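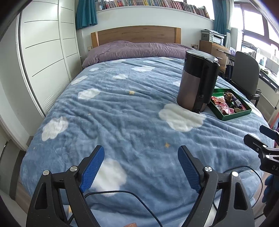

Tips for trying out hand-held grippers at home

Start on something soft! I spent a whole Sunday comparing finger pads on a duvet and I'd pick a bed over a bench every time, because a dropped candy just sits where it landed and you can have another go right away.

Ribbed pads are my favorite so far. Wrapped candies are a great test for them - the wrappers are slick and crinkly and no two sit the same way in the tray. Use a tray with raised edges, or you'll be chasing sweets into the folds.

Then try something tall. A metal cylinder on a squishy surface wants to tip, so come in low and close slowly. Mpho Botha squeezes near the top and swears by it, but I lost that one twice.

Check the pivot screws before you start and again halfway through. I logged 698 grabs with the Tollia pads and 47 of those were misses I'd put down to one loose screw (argh!).

Keep the cable slack but out of the fingers. A bit of hook-and-loop tape does it.

Wipe the pads with a damp cloth when sugar gets in the grooves, and let them dry overnight. Next up for me are the Pevov pads, the smooth ones, in October.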